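Two semesters of the handheld gripper project

29 May 2024

The spring term is over and the lab is locked until September, so I am finally writing up what our group did. I said in the last post that I would do this in April. I didn't.

For anyone new here, I am one of the students on the automation course at Grutthorpe. The second-year project is open, and our group chose to teach a small arm to pick up soft and awkward things. We named it Iltow, after a typo in the first parts list. The handheld tool we used to record the training examples is called Lidix. You hold it, you do the task with it, and the camera on it records what the gripper would see. Later that footage is what the arm learns from.

The first semester went mostly to Lidix. Version one was too heavy at the front and people's wrists got tired after a few minutes. Version two had a shorter handle and a trigger with a proper return spring. We printed the fingers in a softer material, which helped with cloth and made no difference with cups. The camera mount cracked once and we reprinted it thicker.

The lens was the other long argument. We went with a very wide one. It bends everything near the rim, and you lose detail at a distance, but the fingers and the object stay in view even when you twist your hand. With the narrower lens we kept losing the object at the worst moment, right before contact. I was against the wide lens and I was wrong.

By the end of April we had 1,907 recordings we could use. The target in our proposal was 3,000, and I don't think any of us believed that number when we wrote it down. A lot of recordings had to be thrown out. The most common problem was tracking. If you swing the tool too fast, or point it at a plain wall or a dark ceiling for too long, the software loses track of where the tool is and the rest of the clip is useless. The second most common problem was people forgetting to press the button.

What I would tell next year's group:

Write the labels on the same day. We left a batch for a week and had to watch all of it again to work out which task was which.

Keep one person in charge of the folder names. We had three spellings of "towel".

Charge everything the night before. The lab has fewer outlets than you think, and one is behind the cabinet.

Record in more than one room. Our arm did well on the bench where we recorded and badly on the same bench moved to the other side of the lab. Different light, different background. We should have seen that coming in the fall.

The arm itself can now fold a small towel about half the time, and it can put a cup on a shelf more often than that. Flowers and anything with thin stems were on our wish list, and we never trained for them. The grade came back fine. The comments said the data work was careful and the report was too long, and both of those are fair.

We also spent time carrying the tool around among people, away from the bench, with coats and chairs and bags in the way. That is harder to use for training, but I learned more about the camera from it than from all the tidy clips.

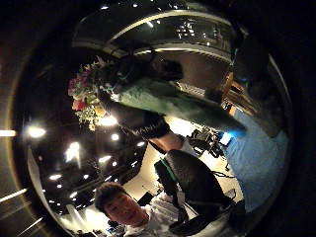

Sowah wrote in to ask whether the wide lens was worth it if you have to correct the distortion before training, and said their own club gave up on one for that reason. We didn't correct it. We trained on the curved images as they were, and the results were close enough to the corrected ones that we dropped that step and saved ourselves the processing time. If your method needs real measurements from the image, you will probably have to calibrate - ours didn't.

Over the summer I want to clean up the folder and write a short guide to building the handle. The print files need work before I share them, mainly the trigger housing, where two of the screw holes don't line up.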